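Progress report to the Sascombe fund: hand-held gripper trial in furnished homes
Reporting period ending June
Prepared by the Tristetik trials desk

1. Where we are

The grant pays for a review of hand-held grippers as a way of recording household tasks. We want to know whether the tools can be used in ordinary rooms by people with no technical background, and whether the recordings are good enough to pass to Pledutport for training.

Setting up took longer than planned. The first delivery was held back over a missing charger and we lost most of a month. Work in homes is now under way and the rest of the timetable stands.

2. Tasks

The current block is bedroom tidying. Operators hold a gripper in each hand and pick up small items and packaging. We chose this task for its mix of shapes and materials. Foil and thin wrappers give little to grip, and clear plastic reflects the light.

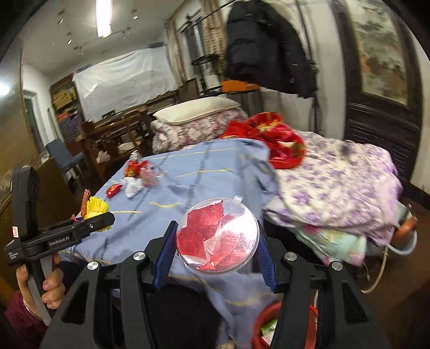
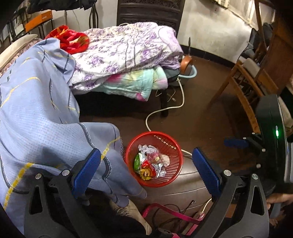

Bedroom tidying task, seen from a hand-held gripper. First picture: a clear round container held between the finger pads. Second picture: the jaws open, with the red mesh wastebasket between them.

3. Findings so far

Grip. The ribbed pads hold rigid plastic well. Flat wrappers are slower to pick up, and operators often need a second try.

Comfort. Most operators asked for a break after 14 minutes. We have shortened each session to suit and added a rest between sessions.

Picture quality. Glare on clear plastic remains a problem under strip lighting. We have asked Michiels, who supply the kit, whether a different lens cover would help. No reply yet.

Training. New operators need one morning. The printed guide is poor on charging and on pairing the left and right units, so we have written our own page on both.

4. Spending

We have spent 800 pounds on spare pads and batteries against this quarter's equipment line. Travel is under budget. We ask to carry the travel balance forward to cover 3 extra home visits.

5. Next period

We will start the kitchen block, with 7 homes agreed, and send the first full batch of recordings to Pledutport for checking. A decision on whether to recommend the kit will follow their comments.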